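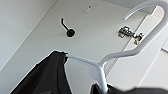

Do Clothes Really Need Hangers?

Grown-ups say it all the time: "Hang that up or it will wrinkle!" Are they right? Partly.

A wrinkle is a bend in the cloth that stays bent. When a shirt lies in a heap, its own weight presses the folds flat. On a hanger, the weight pulls down instead, so the cloth stays fairly smooth. That works well for cotton shirts and jackets.

But don't believe it about everything. A heavy knit sweater can stretch on a hanger until the shoulders grow funny little bumps. Fold it. Socks don't care either way.

People also say a closed wardrobe keeps moths out. Does it? Look at the hinge and the long line where the door meets the top. A clothes moth is tiny, and it can squeeze in. What it wants is wool for its babies to eat. Clean clothes get eaten less than dirty ones, so washing does more good than shutting the door.

Then there are the "magic" hangers in ads, the ones that promise to double your space. Liudmyla Stetsiuk, a tailor in Ongart, tried a set of 10 last December. "I got room for two more blouses," she says. "Then I couldn't find any of them."

Want to check for yourself? Take two clean T-shirts. Hang one and drop the other on a chair. Look at both in the morning, and see which one you would wear to school.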